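The creek at Dramville has moved, and I went to see it
Posted 01/05/2020

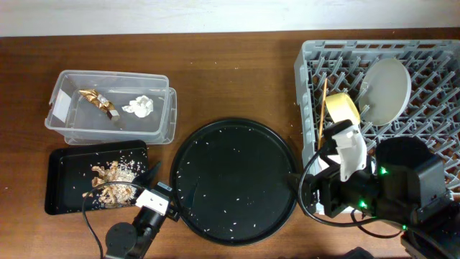

So what did the creek do? It jumped its channel during the big storm before the holidays and is now running across the old pasture on the east side of the Escobar fan, leaving the bed we've all been walking along for years high and dry.

I got the news the way I get most of my news, which is a text from Hugo Gallardo with no greeting and four exclamation points. Hugo lives up the road from the fan and has been watching that creek for longer than I've been writing this blog. By the time I got my boots on and drove out there the rain had quit, the water was down to something I could wade, and the whole story was lying on the ground waiting to be read. I love a morning like that!

For anyone new to these pages, an alluvial fan is the big apron of gravel and sand you get where a steep creek comes out of the hills and suddenly has room to spread out. The water slows down, drops what it's carrying, and over time plugs up its own path. Then one day a flood finds a lower way down and off it goes. Geologists call this an avulsion. It's a fancy word for a creek changing its mind, and on this fan it has happened over and over. You can pick out the old channels from the hill behind the Codum turnoff if the light is low enough, all those faint lines of brush fanning out from the canyon mouth.

The spot where it broke out is a short walk below the canyon. There's a boulder bar there now that I swear wasn't there in July, when I took my sister up to look at the garnet schist. The new bar sits right across the old channel like a plug in a drain. I paced it off at 20 steps from end to end, and some of the blocks in it are up to my waist. The water came down, hit that pile (or built that pile, I'm not sure which came first), and shoved out sideways over the bank.

Below the break the new channel is raw and square-sided and kind of wonderful. It has cut down 12 feet at the deepest place I could get a tape on, and the walls show you layer after layer of older floods. Most of it is gravel, sloppy and unsorted, with cobbles floating in mud the way raisins sit in oatmeal. That's debris flow stuff. Between those are thin bands of clean sand from the quieter years. Near the bottom on the north wall there's a dark layer with bits of charcoal in it, and I spent way too long with my nose up against that one. If somebody can get a date on the charcoal we'd know when that part of the fan last caught fire, or when something upstream did.

I did take a little bag of it. I also took a bag of the pale ash-looking band a foot higher, which Hugo thinks is volcanic and I think is just silt. We have a pie riding on this.

As for damage, there isn't much. A stretch of fence is gone and the pasture has a new coat of gravel on it, but no houses were in the way. The Tustness road is another matter. The culvert under it was built for the old channel, and the new one reaches the pavement 397 feet farther east, where there's no culvert at all. When I was there the water was just sliding over the road in a brown sheet and dropping off the far side, and it had started to chew at the shoulder. The county has cones out and one lane open. A fellow in a county truck told me they haven't decided whether to put the creek back where it was or build a new crossing. He didn't look like he wanted to talk about it with a person holding a rock hammer, so I let him be.

My own two cents, for what they're worth: you can bulldoze that bar out of the way, and the creek may well stay put for a while, but the old bed is now higher than the ground next to it. I sighted across with a hand level and it's not even close. The next good storm is going to want to go east again. I'd sooner see the money go into a wide, low crossing that the water can run over when it needs to. But I don't pay for roads, I just drive on them slowly and look out the wrong window.

If you want to go see it, park at the wide place by the Codum turnoff and walk up the dry channel. Stay well back from the edges of the new cut. I watched a chunk as big as a refrigerator let go and flop into the water while I was eating my sandwich, with no warning at all. The pasture is private, so keep to the creek bed side of what's left of the fence. And bring a hand lens, because the dry channel is full of freshly washed schist right now and the garnets are just sitting there, little wine-colored things the size of peppercorns.

The fan has an old survey marker on it too, one that reads 1000 on the cap, and I couldn't find it this time. It used to be right by the bank where the creek broke through. Hugo says he saw it in the fall - I'm guessing it's under the gravel or halfway to Tustness by now. If you come across it, leave it where it is and send me a note with the location.

I'm going back up once the walls have dried out a bit, with a longer tape and a better jacket. Hugo wants apple, by the way, if I lose.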